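News from the Griltport workshop: teaching by hand, one label at a time

In the last newsletter I wrote that our group in Griltport would begin a new kind of work in the summer, and several readers asked me what it is exactly. I will try to answer without too many technical words.

Our partner Verkadlow sorts and checks used outdoor clothing before it goes back to the shops. Most steps there are already helped by machines, but one small step is still done fully by people: to find the label inside a garment, take hold of it and turn it so that it can be read. For a person it takes a moment. For a robot it is difficult, as cloth never lies in the same way twice and the label is thin, soft and often hidden in a fold.

We first tried remote control. The operator sat at a desk with two handles and moved the arm from there, looking at a screen. It worked for boxes and for shoes. With labels it went slowly, and the operators told us that they could not feel when the fingers were closed on the cloth and when they were closed on air. After 3 weeks we put the handles aside and changed to the hand-held gripper. Now the person holds the tool in the hand, goes to the table and does the task directly, while the camera on the tool records the movement.

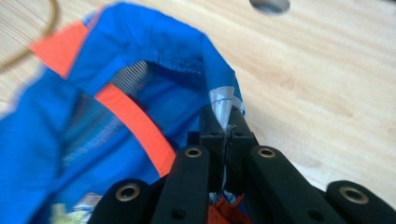

Vsevolod Chornovol
Demonstration lead, Griltport workshop

The white tag on the blue item is a good case to explain what we ask from our demonstrators. The tips should close on a small corner of the tag and leave the rim of the cloth free. If the fingers take the rim together with the tag, the recording is marked and goes to a separate folder. We do not delete such recordings, as Ostap Sydorenko, who trains the model, wants to compare them with the good ones later.

Blue and orange garments with mesh inside are at the moment the hardest group for us. The mesh has its own pattern of fine lines, and in shadow the model can mistake the edge of the lining for the edge of a label. White tags are easier than black ones, this will surprise few people. We have asked Verkadlow to send us more items with dark labels, and a first bag is promised for October.

Until now we have collected 2,659 demonstrations. One session lasts up to 2 hours, with a pause in the middle, and I ask everybody to keep to the pause even if the work goes well. When the hand is tired the movements become short and nervous, and the robot will learn this also.

A few practical points for those who come to help:

Please start each recording with the tips open and above the table.
Move at your normal speed. Some new colleagues go very slowly to be polite to the robot – it is not necessary.
If the label slips out, do not stop. Take it again and finish the task, such attempts are useful to us.
Lay the garment down in a different way before each new recording.

The first test on the real arm will be made in our second room, the one we call Dovhaniuk, and Ostap will write about the results in the next issue. The colleagues in Irkotwood have asked to borrow one gripper set for their own work with bags. We have 3 sets, so this should be possible after the test, and I will agree the date with them by e-mail.

If you wish to join a session, write to me or leave your name on the list by the workshop door.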